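4장. 식기 자리 잡기: 머그 걸이와 접시 꽂이

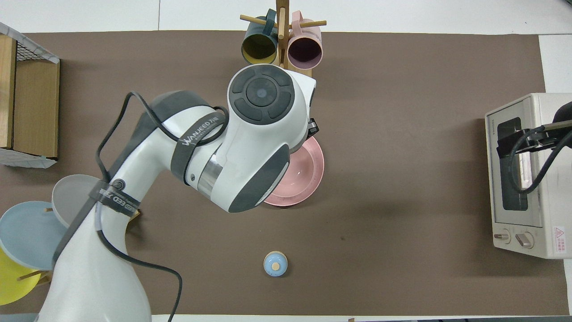
4.1 시작하기 전에

스톨리버(Stoliver) 주방 정리 세트를 여기까지 조립하셨다면 가장 어려운 고비는 넘기셨습니다. 남은 나사가 있다면 3장으로 돌아가십시오. 없는데도 걸이가 흔들린다면 역시 3장입니다.

갈색 매트를 흰 작업대 위에 펴고 가장자리로 흰 면이 조금 보이도록 맞춥니다. 매트 모서리가 말려 올라오면 뒤집어서 하룻밤 두십시오. 사전으로 눌러도 됩니다. 요즘 사전의 주된 용도이기도 합니다.

4.2 머그 걸이

1. 나무 머그 걸이를 매트 위쪽 가운데에 세웁니다. 받침이 매트 끝에 걸치지 않게 합니다.

2. 머그 손잡이를 가로 봉에 끼웁니다. 양쪽에 하나씩, 청록색 머그는 왼쪽에, 연분홍 머그는 오른쪽에 걸면 균형이 맞습니다. 색을 바꿔 걸어도 무너지지는 않으나 이후의 설명과 어긋납니다.

3. 머그 입구가 비스듬히 아래를 향하는지 확인합니다. 위를 향한 머그는 먼지를 성실하게 모읍니다.

주의: 한쪽에만 머그를 몰아 걸지 마십시오. 걸이 전체의 허용 하중은 3kg이지만, 이 숫자는 양쪽이 비슷하게 나눠 들 때의 이야기입니다. 머그 한 개의 무게는 400g을 넘지 않아야 합니다. 기념품으로 받은 도자기 맥주잔은 대체로 넘습니다.

4.3 접시 꽂이

1. 나무 꽂이를 매트 왼쪽에 놓습니다. 철망을 얹은 나무 상자가 이미 있다면 그 앞쪽에 둡니다.

2. 둥근 접시를 한 칸에 한 장씩 세웁니다. 회색, 하늘색, 노란색 순으로 꽂되 노란 접시가 사용자 쪽에 오게 합니다.

3. 접시를 손끝으로 살짝 밀어 봅니다. 조금 기우는 것은 정상입니다. 옆 접시에 기대면 칸을 잘못 고른 것입니다.

참고: 한 칸에 두 장을 넣으면 들어가기는 합니다. 나올 때가 문제입니다.

4.4 분홍 접시

분홍 접시는 꽂지 않고 매트 위에 눕혀 둡니다. 테두리가 올라와 있어 티백이나 숟가락을 잠시 내려놓기 좋습니다. '잠시'의 기준은 가정마다 다르므로 본 설명서에서는 정하지 않습니다.

4.5 손질

나무 부분은 마른 천으로 닦습니다. 식기세척기에 넣지 마십시오. 매트는 43도 이하의 물로 손세탁하고 그늘에서 말립니다. 철망에 녹이 보이면 부품표의 10번 항목을 주문하시면 됩니다.

다음 장에서는 상자 안쪽 칸막이를 다룹니다. 드라이버를 아직 치우지 마십시오.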